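Evthorpe Community Help > Home and Garden > Timber and Furniture

Oil or hardwax for a timber benchtop that gets used every day?

Posted by Olga Lorente, 2019-10-28
3 replies

We moved into a unit in Evthorpe with a timber benchtop along one side of the kitchen. The agent didn't know what it was finished with and the previous owners have gone overseas. It's gone grey near the sink and there are two dark rings where somebody left tins. The rest is dry looking but sound. If I put a few drops of water on it they soak in within a couple of minutes.

I've read that I should use food-safe mineral oil, and I've also read that mineral oil is a waste of time and I should sand it back and use a hardwax oil. My budget is $100, not counting sandpaper, and I can borrow a random orbital sander from my brother. I'd like it done before December as we have family staying. We can't be without the bench for more than a weekend.

Does it matter that I don't know what's on it now? And do I need to take it off and do the underside?

Rodrigo Rivas

If water soaks in that fast there isn't much left on it, whatever it was. Wipe a small patch with metho on a white rag. If the patch goes sticky it's probably shellac. If nothing happens and the water still soaks in, treat it as an old oil finish and carry on.

For a bench next to a sink I'd go hardwax. Mineral oil never cures, so you're putting it on again every month or so, and hardly anyone keeps that up. Sand with 120, then 150, and stop there. Going finer closes the surface and the hardwax doesn't take as well. Keep the sander moving and go with the grain for the last pass by hand. Vacuum, wipe, leave it an hour.

Put the first coat on thin, much thinner than looks right, and buff off anything still sitting on top after 10 minutes. Second coat the next morning. You can put light things on it after a day but keep water off it for a week. Lay your oily rags out flat outside to dry before they go in the bin. They can catch fire if they're bundled up.

The grey will mostly sand out. The black rings are iron stain and go deeper. Oxalic acid from the hardware shop gets rid of them, with gloves and a mask, and rinse it off well. Do that before your last sanding.

You don't need to take the bench off. Do the cut-out around the sink, though, and the front edge underneath as far back as you can reach. That's where the water gets in.

I used the same method on a butcher-block style top, the sort made up of long narrow strips. It's a work table now and gets things dragged over it most days.
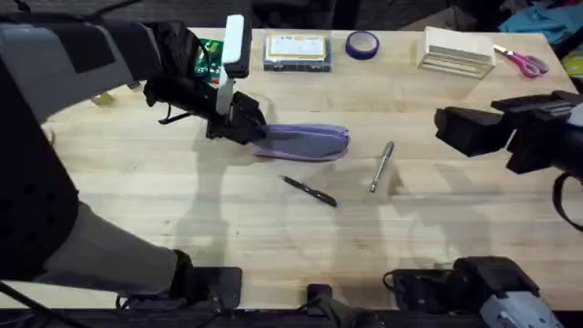 Quintana

I disagree about the hardwax. I had it on mine for three years and when it wore through at the sink I couldn't blend the patch in, it dried shinier than the rest. I went back to plain oil. Yes it's more often, but it takes me five minutes after tea on a Sunday and there's no sanding.

Also check whether the strips have started to open up near the sink. If you can get a fingernail in, oil won't fix that and neither will wax. You'd want a joiner to look at it.

Rodrigo Rivas

Fair enough on the patching. Scuffing a bit past the worn area and feathering it out helps, but a shiny patch can still happen. Agree on the gaps.

Kukenov

just use olive oil, works fine on my chopping board

Quintana

Please don't, it goes rancid and the bench will smell.

Olga Lorente

Thanks all. Metho test did nothing and I can't get a fingernail in anywhere. I'm going with the hardwax, the smallest tin comes in under my budget. Will do the rings on Friday night and sand Saturday.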